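Display Fabric: Shrinkage, Hanging and Letter Adhesion

The spring batch of black backdrop cloth from Semple has been checked against the older stock from Oleo. Both are sold as the same weight. The Semple cloth shrank 2 percent along the length after one warm wash and did not change across the width. The Oleo cloth was washed before it was put into storage and was left out of that part of the check.

Members who sew their own rod pockets should wash and dry the cloth before cutting. A pocket sewn at 40 mm will take the standard crossbar with room to slide. Anything tighter pulls the top hem into ridges, and the ridges travel down the panel once weight is added. Press from the back, with the iron on medium and no steam. The finish goes shiny under direct heat and the shine does not wash out.

Lettering is the usual source of trouble. Card up to 200 gsm can be held with low-tack tape rolled at the corners. Heavier card needs a stitch or a pin at the top and one more at the widest point. White borders read better on black than colored ones at hall distance, but they show every fingerprint, so cut them last. Letters placed over a fold will tilt when the cloth settles. Hang the panel the night before if the room is available – most of the movement is over by morning.

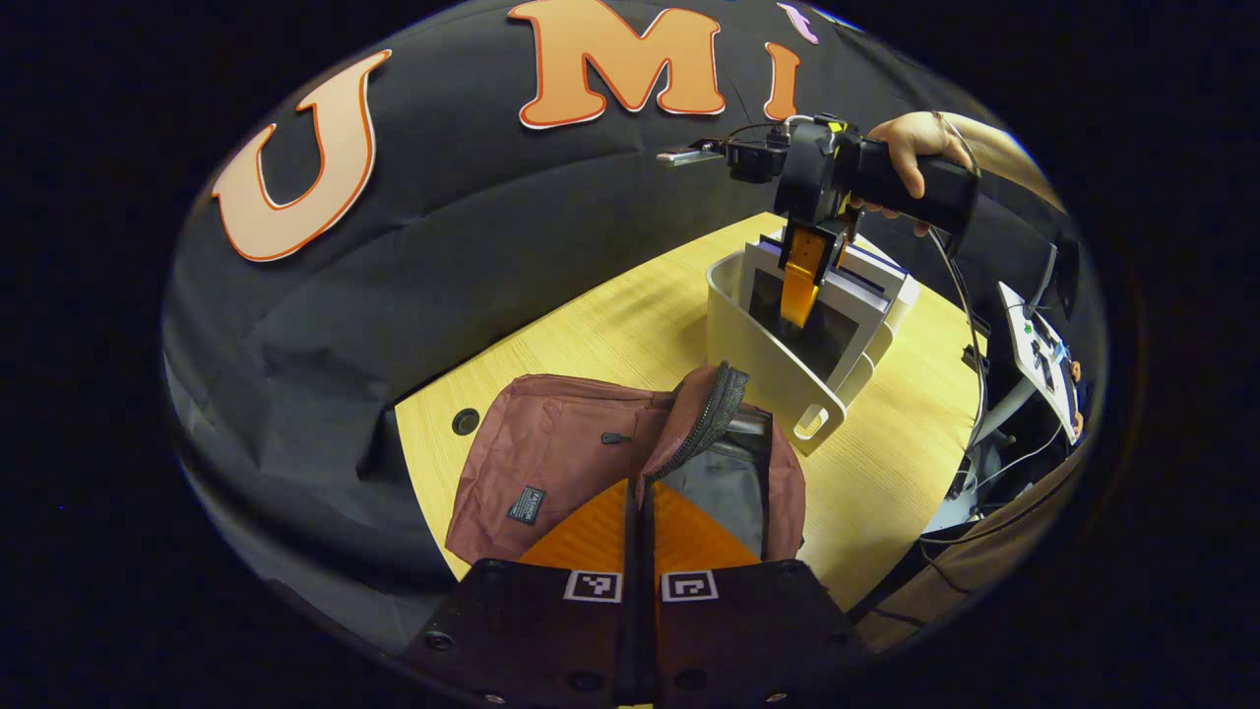

Gurnport wrote in to say that their group gave up on tape two seasons ago and now uses hook dots from Tikuteck, which grip the brushed side of the cloth directly and can be moved without leaving a mark. They add that the dots do nothing on the smooth side, and that a whole panel had to be turned around when this was found out.

The brushed side can be identified by drawing a thumbnail across it: the nap holds a pale line for a moment. On the Semple cloth the difference is slight, so mark the back near the selvage with chalk when the roll is opened.

For storage, roll the panels on a tube at least 90 mm across with the face outward. Folded panels keep their creases through a full day of hanging. Tubes go on the upper rack, labeled at one end with width and drop. The next cloth order closes in June, and lengths should be given as finished sizes, with the hem allowance listed separately.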